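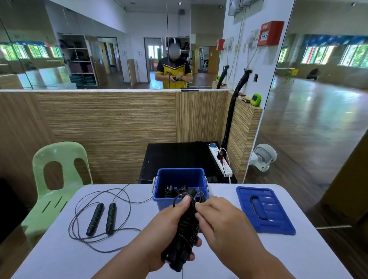
Sharing a Kitchen With Your Parents Again: Tips for Grown-Up Children

June 10, 2024

Moving back in with your parents usually goes well for the first fortnight. Then somebody moves the colander. Most of the rows we hear about from readers start in the kitchen, so these tips begin there.

Ask before you rearrange

Your mum may have kept the mugs over the kettle for 20 years. Leave them. If you need space, ask for one cupboard and one shelf in the fridge, and keep to them.

Talk about money early

Agree a figure for food in the first week. One reader in Cellthorpe pays her parents 200 pounds a month towards groceries and buys her own lunches. Another pays nothing but does the big shop and all the cooking from Monday to Thursday. Either is fine if everyone has said yes to it out loud.

Write down the meals

A sheet of paper on the fridge is enough. Put your name next to the nights you'll be in. If plans change, cross it out before three o'clock so that nothing gets defrosted for you.

Clean up the same evening

Your parents may not mention the pan in the sink, but they'll have seen it. Soak it while you eat and wash it straight after. Wipe the hob as well.

Don't throw out their things

Old spice jars are a sore point. Check the dates together, and let them decide. The same goes for the drawer of takeaway tubs without lids.

Have somewhere to go

Two cooks in a small kitchen will get on each other's nerves. If your dad starts at six, eat at seven or take a walk. Some families in Paldale told us they use the kitchen in shifts and eat together on one evening only.

When there is a row

Leave it until the next day. Say what bothered you in one or two sentences and don't bring up anything from when you were 15. Offer to make the tea.

Next: How to ask your parents for a lock on your bedroom door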